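Learning a language from the radio

When I moved to Timness, I had a certificate which said that I can speak the language of this country. I believed the certificate for one day. On the second day I went to the bakery, the woman asked me something with three words, and I understood none of them. I said yes. I came home with sliced bread, so this was probably the question.

My course book was good, but the people in it speak slowly and always finish their sentences. In May I bought a small used radio in the Halatura shop near the harbor and put it in the kitchen. My rule was simple: the radio is on when I cook, when I wash the dishes, and when I fold clothes. I did not try to understand everything. In the first weeks I caught only the numbers and the names of towns.

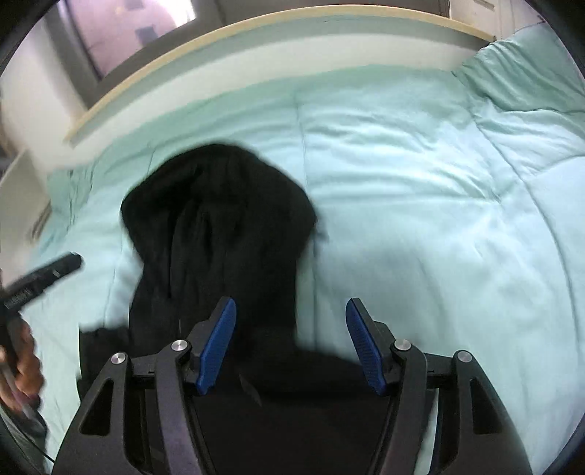 Timness, 24 December 2021

It is quiet in the building this evening and I have time to write down what I learned.

The weather report is the best teacher. It has the same small group of words every day, and you can check the answer through the window. After the weather I moved to the traffic news, and then to a program where people call in and complain about their neighbors. This one is difficult, but I learned from it how a person is polite and angry in the same moment. No book gave me that.

I also kept a notebook. My plan was 1,000 new words by the end of the year, and today there are 1,824 in it. I must be fair and say that many of them I know only when I see them on paper. For next year I wrote 2,000 on the first page, but I think I would prefer to use the old ones better.

The hardest thing is still the telephone. Last week I called Colero about my internet bill and I wrote my sentences on paper before. The man asked me a question that was not on my paper. I waited a little, and then I answered him, with one mistake in the verb that I noticed only later, on the stairs.

Tomorrow I will make soup and listen to the morning concert. There is not much talking in it, so it will be a day off for me.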